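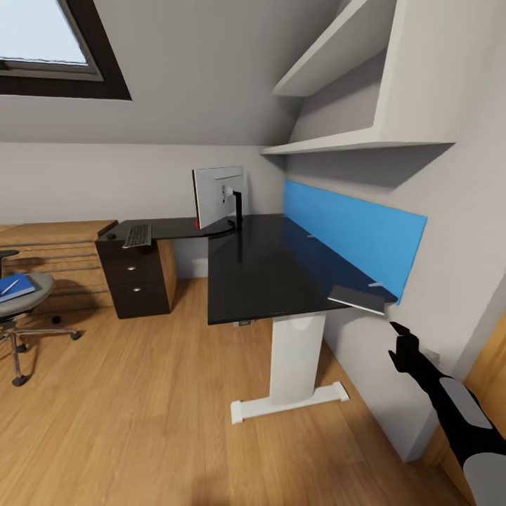
The robot is the cheap part

Anyone who has bought a printer knows the trick. The machine costs next to nothing and the ink costs a kidney. Robot arms, I can report after a winter of reading quotes, are sold in the same spirit by people with better shoes.

Volalari, a small design studio that works out of converted attics, wanted help with the dull end of office life: picking up notebooks, shutting drawers, putting things back on the desk they came from. In February it asked for prices. The first quote, from a dealer called Reisinger, fit on one page and looked almost friendly. The second page arrived a week later.

Page two had the gripper on it. An arm without a gripper is a very expensive way of pointing at things, yet the trade lists the two separately, as a car dealer might list the steering wheel. After that came the mount, the safety review, the spare fingers at $100 a pair and a support plan with 17 exclusions, one of which was dust.

Then there is the matter of practice. Volalari did the sensible thing and paid for simulation first, renting a package named Cinen for $2,056 a month. In it, a black arm reaches for a thin dark notebook hanging partly over the corner of a glossy desk, in a rendered attic with a skylight and two bare shelves. Nothing in a rendered attic needs repairing. You can drop the notebook all afternoon and the only thing that wears out is the person watching.

The studio budgeted one month of this. It used five. I have yet to meet a buyer who got that line right, and the sales staff, who surely know, are too polite to bring it up.

My advice is to write the task down before you ask for a price. "Help around the office" will get you a brochure. "Pick up a closed notebook that sticks out past the desk edge" will get you a number, and perhaps a nervous phone call. Ask what the number leaves out. Ask who pays when the furniture moves, since sloped ceilings and office chairs have their own ideas about reach.

Flusard, the rival bidder, put everything on a single page and came out higher. Volalari is leaning that way – the total was painful, but it was at least a total. A decision is due on 7th May. Until then, the staff are picking up their own notebooks.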